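# Sorting a mixed bin of household small items

This procedure covers one rectangular bin holding unrelated small items: toys, grooming tools, kitchen odds and ends. It assumes a flat table and a second container for each category you intend to keep.

## Before you start

Clear the table. Set the bin with its long side facing you, near the edge, so you can reach the far corners without leaning on the wall. A Fokholm gray bin or similar is deep enough for most items but will not hold long handles flat.

Label the receiving containers first. The set used at Balcombe has four:

- toys
- hair and bath
- kitchen
- unknown

## Order of removal

1. Take out anything that rests on or crosses the bin wall. Long handles lock the items under them.
2. Take out rigid items next, largest first.
3. Take out brushes and combs. Grip them by the handle and pull along its length; bristles catch on fabric and string.
4. Tip the remainder onto a tray and sort by hand.

Do not stir the contents to find a particular item. Small pieces move to the bottom and the job takes longer.

## Long and diagonal items

A toy shovel usually settles corner to corner with its grip against one end. Lift the grip end until it clears the wall, then slide the whole item out toward that corner. Lifting by the blade first drags neighboring items with it. 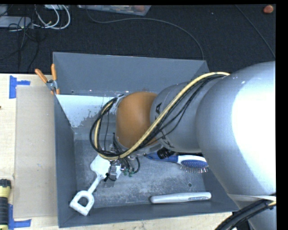
If a brush lies close to the shovel, hold the brush down with your free hand while the shovel comes out. Remove the brush separately.

## Storage

Shovels and other D-grip toys hang from a single hook. Hairbrushes go bristles up in a shallow tray, no more than 9 to a tray. Wipe the empty bin with a damp cloth and let it dry before refilling.

Container labels follow the Gashi numbering: 1230 for toys, 2208 for hair and bath.

Aleksandra Bielecka, 30 November 2023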